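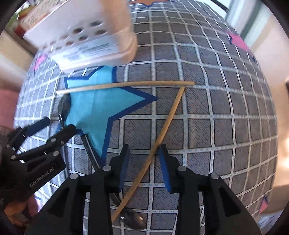 Small Kitchens: The Chopstick and Spoon Holder

Gallery 292
Posted February 6, 2024
Text by Marites Ignacio

Most of the letters we get at Small Kitchens are about drawers. People have one, or they have two and one of them sticks, and the chopsticks are too long to lie straight in either. They go in on the diagonal, the spoons slide over them, and you end up lifting everything out to find a matching pair.

I gave up on the drawer at the Lirton flat a few years ago. Chopsticks and spoons stand upright in a holder now, and the drawer has gone to scissors, string and the good knife. This gallery is about a holder of that type: white plastic, holes in the sides, a tray to stand it on. It is a plain thing and it doesn't cost much. I have used three or four like it and they differ mostly in how they come apart for washing.

The cloth in the pictures is grey with a white grid and big stars. Several readers asked about one like it last year. I don't have a supplier to pass on, sorry. Patterned cotton by the metre from any fabric shop would do the same job, and a check is handy when you are laying out long thin things and want them straight.

The holder and its tray

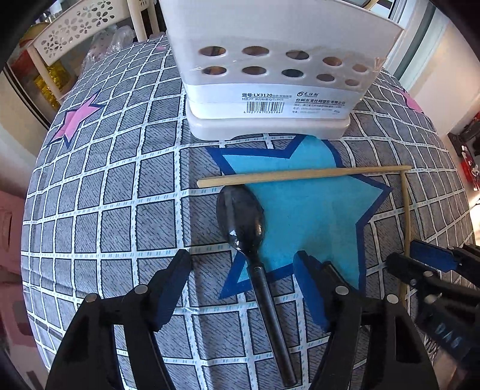
The part I look for first is a base that lifts away. Water runs down the chopsticks, through the bottom of the holder and into whatever is below it, and if that is one solid piece you have to turn the lot upside down over the sink. With a separate tray you tip out the tray. I do mine every second day, and more often in summer.

Holes in the side help with air. They don't have to be big. They do need to start low, where the tips of the chopsticks sit, and a lot of the nicer-looking ceramic pots have no holes there at all. I have a blue pot from Grunton that I was very fond of, and it now holds pencils.

The label on this one gives the item number as LX3120. If you are buying a second holder to match one you already own, write the number down before you soak the label off. I did not, and my two are different whites.

Take any plastic film off before you use it. I know people who leave it on to keep the plastic clean, but water gets in behind it and stays there.

Chopsticks and spoons

Wooden chopsticks need drying more than they need washing. I wipe them down with a tea towel and lay them out flat for a bit before standing them up. Check the tips while you are at it. If a tip has gone dark or furry, throw the pair out. A light sand will tidy the surface for a week or two and then it comes back.

Keep a spare single if you like. Ayodele Akinola, who looks after our letters page, keeps all his odd ones for stirring paint and staking seedlings.

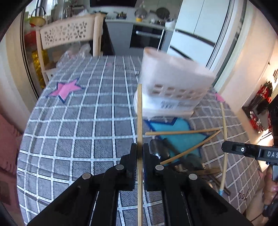

One chopstick held upright, more on the cloth, and the white basket tipped up behind.

I sort into two lots. Eating chopsticks go in one side of the holder and spoons in the other. Long cooking chopsticks stay out of it altogether, as they make a light holder top-heavy and it goes over when somebody reaches past it for the kettle. Mine hang from a hook by the stove.

Spoons can go bowl up or handle up. I have had letters on both sides of this and some of them were quite firm. Bowl up, you can see what you are reaching for and the bowls dry in the open. Handle up, you don't put your fingers on the part that goes in your mouth. At home we go bowl up and wash our hands. If you have visitors serving themselves from the holder, handle up is the more polite way to do it.

Chopsticks go in tips up at our place for the same reason, and that one I have changed my mind about twice. Tips up dries better. Tips down is kinder to anyone leaning over the bench, especially if there are small children around.

Don't fill the holder. If you can't pull out one pair without bringing up a third stick, there is too much in it. Four people can manage with six pairs and six spoons, and the rest can live in a jar at the back of the cupboard until you have company.

In the holder

Spoons and chopsticks share the holder in the last picture, with a light brown divider inside. There is a stove through the doorway behind, with a black range hood over it and a frying pan out. I like being able to see the kitchen past the table. The white shelf with the flower cut-outs near the doorway is the sort of thing I would have in my own hall if I had a hall.

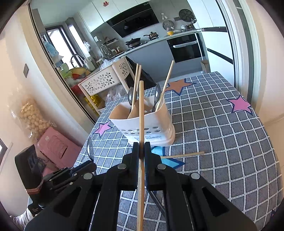 Cleaning the holder

Once a week, take everything out and pull the holder off its tray. Wash both in hot water with dish soap. An old toothbrush is good for the holes. The corners of the tray are where the slime collects, and a cotton bud gets into them if the brush won't.

For hard-water marks, fill the tray with white vinegar and a bit of warm water and leave it for half an hour. Rinse it well or your spoons will smell of chips.

Let the holder dry upside down before you load it again. Check that any divider lifts out too, and if it does, wash it separately. Some are fixed, and those I scrub from above with a bottle brush.

I don't put thin plastic holders in the dishwasher. The one I tried at Lirton came out leaning.

From the letters page

A reader in Keltberg stands her holder on a folded tea towel where the tray has cracked. That works fine as long as the towel gets changed daily.

Another asked if a toothbrush mug would do for one person. It would. Two pairs of chopsticks and a couple of spoons don't need anything bigger, and you can rinse it out with the washing-up.

There was also a question about bamboo and whether it should be oiled. I don't oil mine. I replace them when they look tired.

Our last kitchen gallery, on pot lids, has had 769 views, and the comments are still open. The next one goes up in March and will be on tea towels and where to hang them. Send pictures of your rail or hook to Ayodele, and tell him which way the door opens.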